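Debut Fiction List, Second Progress Report to the Bruststead Literary Fund
January 2018

Covering the period since the first report and the plan through the end of February.

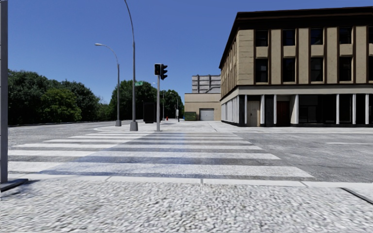 Submitted by the Prerkell Books editorial office

The grant paid for three things: an open call for first novels, one paid editor to work on the chosen book, and a print run of 2000. The call is finished, the editing is nearly so, and the printing has not started. We are three weeks behind the schedule in our application, all of it lost in the second round of edits.

The open call brought in 46 manuscripts. We had told the fund that an open call would reach writers who don't have agents, and we are less sure of that now than when we wrote it. Of the submissions, 13 came from people who had already been through a paid writing program, and those were most of what we read past the third chapter. Either the call went to the same mailing lists as everyone else's, or our readers like a certain kind of polish. We suspect both.

The book we picked is Ulleo, a family novel set over one winter in a ferry town. The readers' reports called it "luminous" and "urgent," words we have asked readers to stop using. What we can say is that the first half is very good and that the ending was replaced in November. The new one is shorter. The author prefers it, and so do we, on most days.
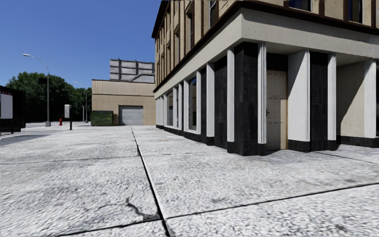

Will the print run be cut if advance orders stay low?
We would keep it at 2000, since the unit price climbs steeply below that and the saving would be small. Unsold copies would go into storage at our cost, outside the grant.

Advance orders are low. Stores won't commit to a debut without early reviews, and reviewers want finished copies, so the schedule slip hurts here more than anywhere. Our application also counted on social media for a good share of early interest. The cover post was viewed 3364 times and we can't tie a single order to it. We'd rather drop that line from the next budget than pretend otherwise.

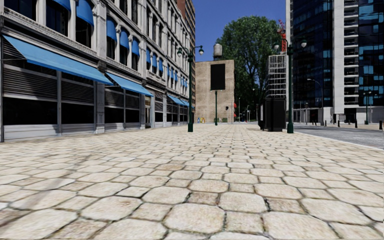

Cobblestone paving beside a stone commercial building.

Translation interest came from one place. Jankauskaitė, a small house that buys a few American novels a year, asked for the full text in the fall. They have not made an offer, and we have left the income column at zero – the first report had a hopeful figure there, which we withdraw.

Spending is under budget, mainly because the printer hasn't been paid. Editing went over. We ask to move the unused travel money to cover it, and nothing else.
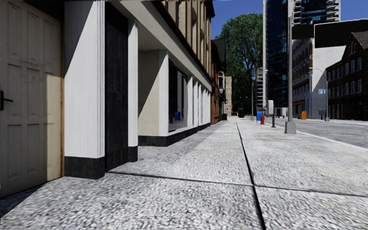 Storefront with white pillars and a dark shop window.

Still to do by the end of February:
Final proofs back from the author
Cover copy, fourth draft, without the word "unforgettable"
Files to the printer
Review copies out, if the printer holds its dates

The next report will include store orders by region.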